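Call for Participants: Small Workshops Wanted to Try the Planine Two-Arm Cable Kit

By Linnea Halvorsen
November
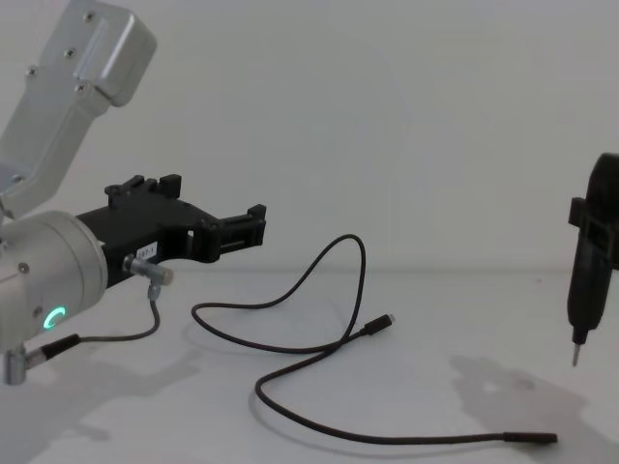 Cable handling with two arms. The cable is on the table and the gripper on the left is open.

Hutdale is looking for small workshops, repair shops and school labs to use the Planine kit on their own benches and tell us how it does. The kit handles short cables: picking them up, straightening them, coiling them and laying them in a tray or box. We want to place it with people who do this work by hand now and have opinions about it.

We have room for 3 sites in this round. Each site keeps the kit for eight weeks. There is no charge for the loan, and we pay each site $2,396 at the end for the time its staff put in. Payment is by check or bank transfer, whichever you prefer.

What you get

The kit comes with 2 arms, a gripper for each cable job on our list, a controller, a tablet and the stands. Someone from Hutdale brings it, bolts it down and stays for a day and a half to train up to four people. After that you have phone support on weekdays from 8 a.m. to 5 p.m. Outside those hours you can leave a message and we will call back the next morning.

The Planine ships with a set of 277 recorded cable moves. You can use them as they are, change them on the tablet, or record your own by guiding the arms by hand. You do not need to write code. If you have someone who likes to, there is a scripting option called Moncrieff, and we would be glad to hear how they get on with it.

What we ask of you

Run the kit at least twelve hours a week on cables you would be handling anyway. They can be charging cables, patch leads, headset cords or anything else up to six feet long. Stiff power cords and anything with a heavy brick on one end are outside what this version is made for, so please leave those to your staff.

Fill in a short log at the end of each shift. It asks which cables you ran, which moves you used, where a person had to step in and what they did. Most people need ten minutes for it. Photos of tangles are welcome.

Join one call each Thursday at 2 p.m. We go through the log together and tell you what we plan to change. Updates are installed overnight and you can turn one down if you are in the middle of a big order.

At the end of the eight weeks we ask for a written review of one to two pages. Write what you think. We will publish the reviews with the kit, good and bad, and you can choose whether your shop is named. We may correct a part name or a model number but will not edit anything else without asking you.

Who should apply

You should have:

A level bench or table at least five feet wide, with a smooth top
A grounded outlet within reach
Space to keep people out from between the arms while they are moving
Two staff members who can attend the training and will be there for most of the loan
A steady supply of cables to handle

Experience with robots is not required. In the last round, at Allon, only one person on the crew had ever used an arm before, and the most useful notes came from the packing staff. We would like at least one site this time that does returns or refurbishing, where cables come in every length and condition.

The kit is not suited to outdoor use, dusty rooms or benches shared with welding or grinding. If you are not sure about your space, send a sketch with measurements and we will tell you.

What the trial will not cover

We are not testing how fast the kit is against your staff, and we ask sites not to use the logs for judging anyone's work. The arms are slower than a practiced person on a single cable. We want to know where they are useful over a whole shift and where they get in the way.

How to apply

Send an email with the name of your shop, the number of people who work there, the kinds of cable you handle in a normal week and a few lines on how you do it today. Add the bench measurements. A page is plenty. We read applications as they come in and will phone the shops that look like a fit before we visit.

Questions about insurance, shipping or payment can go to the same address. The loan agreement is four pages and we will send it to anyone who asks, before or after they apply.

Shares: 14 | Comments: 3

Contact: Linnea Halvorsen, Planine Trials, Hutdale | © Hutdale. All rights reserved. | Back to top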